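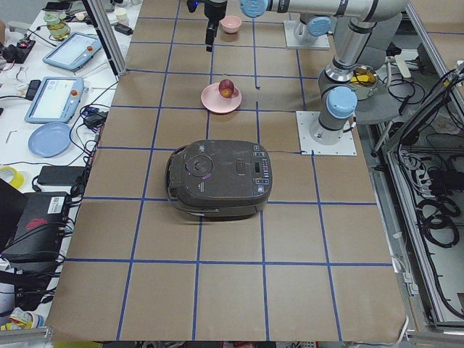

# Judge orders Zamudio Laundry to hand over time records

GRIRNERPORT – A county judge has ordered Zamudio Laundry to turn over its original time clock records in a lawsuit brought by 18 current and former workers, who say they were not paid for time spent on the job before and after their shifts.

Judge Montserrat Maldonado gave the company 40 days to produce the records. The printed summaries it has filed so far, she said, do not show when a worker clocked in or whether an entry was later changed.

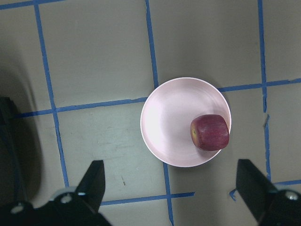

*By Eustaquio Quezada, Courts*

The lawsuit was filed in January. It covers workers at the company's plants in Utbridge and Trurnport, which wash sheets, towels and uniforms for hotels and nursing homes.

According to the complaint, workers were told to change into work clothes and set up their machines before clocking in. At the end of the shift, they were expected to clock out first and then clean the lint screens and sweep. The workers say that on most weeks this pushed them past 40 hours without overtime pay.

The company denies the claim. In its written answer, it said its policy requires employees to clock in before doing any work and that supervisors are trained to enforce it. It also said that any changes to time entries were made to fix missed punches and were approved by the employee.

Lawyers for the workers asked for the original records in the spring. The company offered weekly totals and a sample of entries from the Utbridge plant. It argued that pulling every entry from the old system would take its office staff away from payroll and that the request reached back too far.

Maldonado agreed in part. She limited the order to the period covered by the lawsuit and left out office employees, who are not part of the case. She turned down the company's request to supply only a sample from each plant.

"A total tells me what was paid," the judge said from the bench. "It doesn't tell me what was worked, and that is the question in front of us."

The order also covers the log that shows which supervisor changed an entry and at what time. If any part of the log has been lost, the company must file a sworn statement saying what is missing and when it was last known to exist.

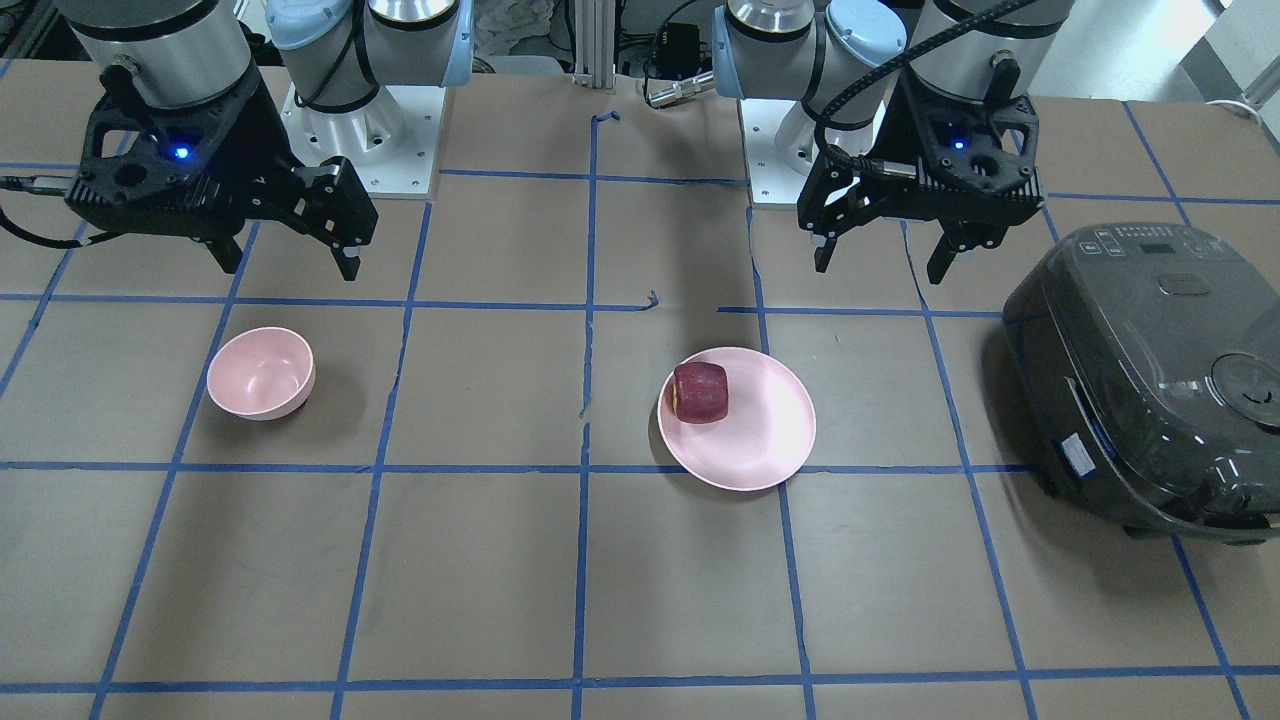
**Does the order mean the workers have won?**

The order deals only with evidence. The judge has not decided whether any wages are owed, and both sides can still ask her to rule before trial or settle the case between themselves.

The workers' names will stay in the court file, but their home addresses and Social Security numbers are to be blacked out before any of the records are made public. Neither side objected to that part of the order.

Maldonado also reminded the company that it may not punish an employee for joining the case. No complaint of that kind has been made, and the company's lawyers told her that plant managers had already been given written instructions.

A separate dispute over pay for the drive between the two plants was put off. Several workers say they were sent from Utbridge to Trurnport in the middle of a shift and had to clock out for the trip. The company says those trips were voluntary. The judge said she would hear that matter after the records are in and asked each side for a short brief.

The next hearing is set for 2 p.m. at the county courthouse in Grirnerport, on a date the clerk's office will post once the records have been delivered. The hearing is open to the public.
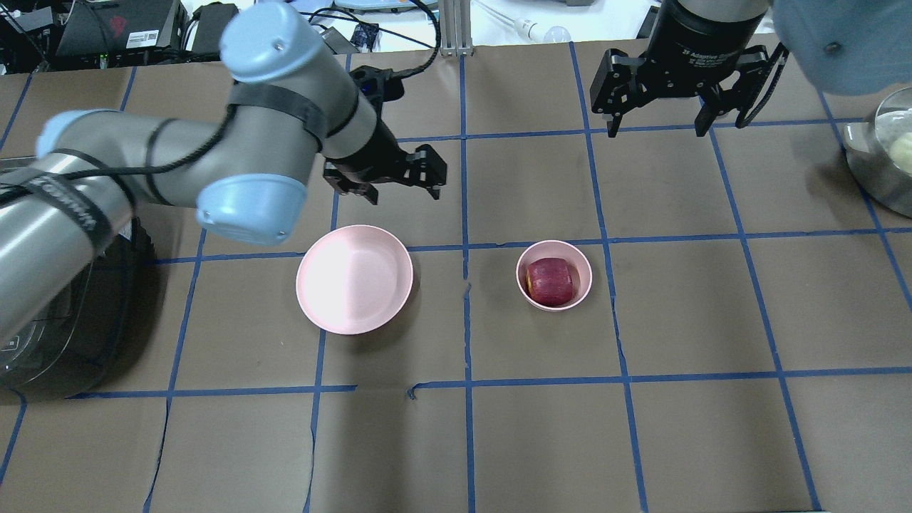

One Trurnport resident, reached by phone after the ruling, said the order was fair to both sides but that 40 days seemed long for records the company should already have on hand. She said she had worked at a different laundry years ago and had kept her own hours in a pocket notebook, and that she would tell anyone starting an hourly job to do the same.

The company's lawyers said after the hearing that they would comply and did not plan to appeal the order. They declined to discuss the claims themselves. Lawyers for the workers said they would need time to go through the entries before deciding whether to ask for interviews with supervisors.

Copies of the order are available at the clerk's window during regular hours. There is a small charge for printed pages.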